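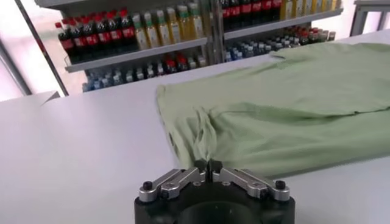
3. Materials and Setting

3.1 Garments and work surface

Figure 1. Light green T-shirt on the table, upper part lying flatter, with wrinkles gathered towards the point where the edge is held.

The study is concerned with the handling of everyday cotton and cotton-blend clothing between laundering and storage. Participants in the Plekden households reported that T-shirts made up the largest share of items folded in an ordinary week, and that these were also the items most often put away badly. The T-shirt was therefore taken as the reference garment. Shirts were bought in 19 pairs from a single supplier, Trumero, in plain colours without printing, and each was washed before use so that any finish left from manufacture would not affect the way the cloth lay.

Pale colours were preferred. Creases in dark cloth are difficult to judge by eye under household lighting, and two raters in the pilot disagreed more often over navy and black garments than over any others. Against a plain, light tabletop such as the one in Figure 1, the outline of a pale green shirt can still be followed, and long folds can be told apart from the smaller wrinkles that collect near a held edge.

We use three terms for the state of the cloth. A fold is a single line along which one layer has turned over another, whether or not this was intended. A band is a group of folds running side by side, as on the left side of the shirt in Figure 1. A gather is a cluster of wrinkles that narrows towards one point, usually the point at which the garment is being held. The terms follow the scheme drawn up by Rizal Ismail for the earlier Tang survey of domestic linen, with the difference that the survey treated bands and gathers together. We found it useful to keep them apart. A band can often be removed by drawing the cloth sideways with the flat of the hand, while a gather tends to return if the edge is released and smoothed without first being spread.

3.2 Condition before folding

No garment was smoothed before the first rating. Earlier work on folding has generally started from a shirt laid out square to the table, with sleeves extended, and this is seldom how clothing comes out of a basket at home. In our interviews most people described picking up whichever part of the shirt came first to hand - often a hem or a sleeve - and correcting the rest as they went.

Each shirt was given a score from zero to six for the extent of its folds, bands and gathers, with the upper and lower halves scored separately. The division was introduced after the pilot, when it became clear that one part of a shirt could lie nearly flat while another was heavily rumpled, and that a single score concealed this. A turned-over edge was recorded in addition to the score, together with its position, as it proved to be the fault most likely to survive into the finished fold.

Ratings were made independently by three members of the team. Where scores differed by more than one point the garment was discussed and a joint score entered. Ratings for the Cleltatmont group were completed in September and are reported separately in Section 5, as the tables used in those homes were smaller and shirts were commonly folded with one sleeve hanging over the side.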